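Back at the Bilbridge bench after lunch, with 3 hours booked. Kept the litter tray setup from the Dikville trials, as it's awkward enough to show up a poor grip. Today was the Fjeld jaws on the arm, scored against my notes for the Imeck set.

The handle is done up in pink grip tape. I left the closing force at the default and started from there.

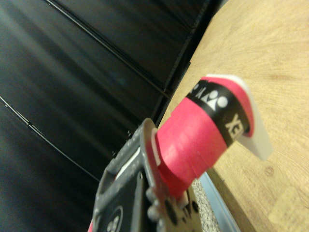

Fjeld jaws on the pink tape, wrist camera.

Tape makes the job easier on any gripper, so I'll have to repeat the lot on a bare handle before I claim much. The wrist camera is fine for colour and not much good for anything moving — the blur is worse than I'd like. Shutter needs another look.
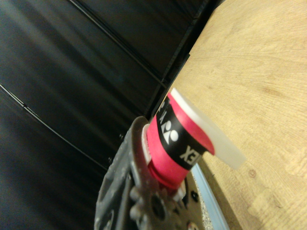 Another from the wrist camera, black band and Yonex lettering in view.

Changed the controller rate from 60 to 113 and the arm sounded rougher to my ear. Put it back. Will try it again with the new firmware. 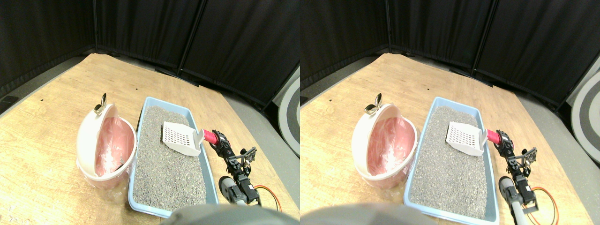 The stereo view is the one I trust for judging blade angle. From the wrist I mostly guess. Left and right agreed well enough today that I didn't recalibrate.
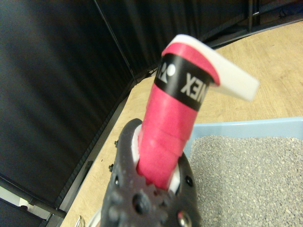
Rated the Fjeld set ahead of Imeck for holding and behind it for letting go. Supplier says the pads are good for 1000 cycles, and I'm nowhere near that. Ordered a spare pair anyway. Home by six, sore neck, grey litter dust in both shoes.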